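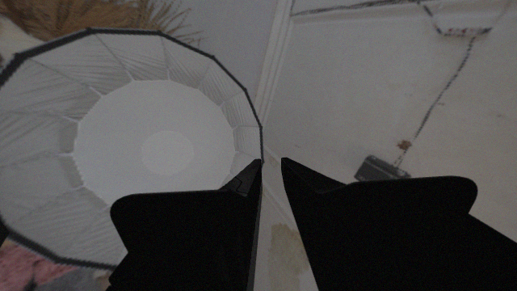
Our project looked at how the evening work at Hofstetter, a company that prepares furnished rental rooms, changed after a robot arm was brought in to help with tidying. Before the arm goes to a real room, the operators practise with it in a simulated one. The practice room is made to be awkward: a big round white object stands close to the gripper, and a dark cord hangs across the pale surface on the other side, ending in a small box just above one of the fingers. Maksym Dovhaniuk, who trained most of the staff, told us that cords are the thing he worries about most, and new operators spend their first hours only moving the open gripper near such things without touching them.

We interviewed nine employees in September. Before the change, each of them cleaned and reset rooms by hand. Now three of them sit at the Kilora station and guide the arm, and the other six still go from room to room. The operators said their backs hurt less, but their eyes are tired by the end of the shift. One woman told us she missed talking with her partner on the floor. Another liked the station very much and asked for more hours there.

The cleaners who did not move to the station had a different opinion. They get the rooms that the arm cannot finish, and these are usually the worst ones. Their target stayed at 30 rooms per week for each pair, although the easy rooms are gone from their list. We think this is the most important finding of our report — the work did not become smaller for them, it became harder, and the target did not show it.

Training was also a problem. The manual from Grivum was translated badly and two operators learned mostly by watching Maksym. Atif Kakakhel from our group read the practice logs, 1000 short sessions in total, and he found that most stopped sessions happened in the last hour of the evening. We cannot say if the reason is tiredness, as the logs do not record breaks.

We recommended that the operators and cleaners change places every second week, and that the room target is calculated again. The manager agreed to the first point for a trial. The second one was still being discussed when we handed in our work.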